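January. Workshop, evening session.

Replaced the forearm bolts on the left unit before powering anything. Two of the M3s at the elbow end had backed out by a quarter turn, which would account for the play I logged last time. Threadlocker on all of them now, medium strength. The right unit was fine and I left it alone. Imelda's view is that both should be done at once so they age together. I see the logic but I only had enough fluid left in the bottle for one arm.

Booted both controllers off the Magbanua supply. It holds voltage well under load, sagging only when both shoulders accelerate together. I have capped shoulder acceleration in the config and will leave it capped until the second supply arrives from Fodadberg. They have now moved the delivery date again.

Recalibrated the joint zeros. The Guluvar script still asks for the joints in the wrong order and still crashes if a key is pressed during the wrist step. Charito says she has a patched copy on her laptop. I have asked for it three times. Wrote the offsets out by hand in the back of this book in case the file goes missing again.

Ran the two-arm program from 19:00. The sequence is: left picks, both meet over the table, right takes hold, left lets go, right places. Gripper force is set by current limit only, there being no sensor in the fingers, so the limit has to be found by trial. Too low and the block tilts when the second finger arrives. Too high and the two arms push against each other and the wrist motors warm up.
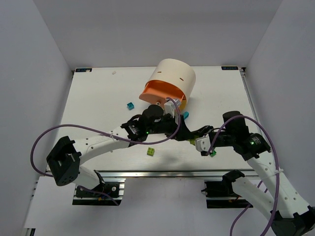

The meeting point is the part of the program I trust least. Each arm knows where it is from its own base, and the relation between the two bases is a tape measure figure that I typed in last year. Any error there shows up as one finger arriving early. I had both grippers on the lime-green block, left finger on one side and right finger on the other, with green status lights on both wrists, and that is the pose I want to use as the reference from now on. It falls slightly right of the middle of the table, so the left arm has the longer forward reach of the two, and I would like to shift the point left once the offsets are settled.

Did 30 cycles in the end. Of these, 13 were clean. Five dropped the block at the release step, and the rest completed with a visible twist as the left gripper opened. I think the twist is timing. The left gripper opens before the right has reached its current limit. Added a delay of half a second between the two and the last few cycles were noticeably better, though that is too small a number to mean anything.

Cable routing on the left needs another look. The purple loop beyond the elbow is generous, and I am wary of it at full fold. One tie at mid forearm holds the run well enough, but I would prefer a second nearer the wrist - Onach do a screw-down clip that might suit the existing holes. Will measure the spacing first.

Charito came in towards the end and wanted to try the cream drum as the place target, going in through the open front. I said not until the handover is reliable. She pointed out that I said the same in the autumn.

To do:
Measure base-to-base distance properly, with the steel rule.
Log wrist current on both sides during the handover.
Order clips and threadlocker.
Get the patched script from Charito.
Ask Imelda if her bench meter is free.

Powered down at 22:40, both arms parked, supply switched off at the wall.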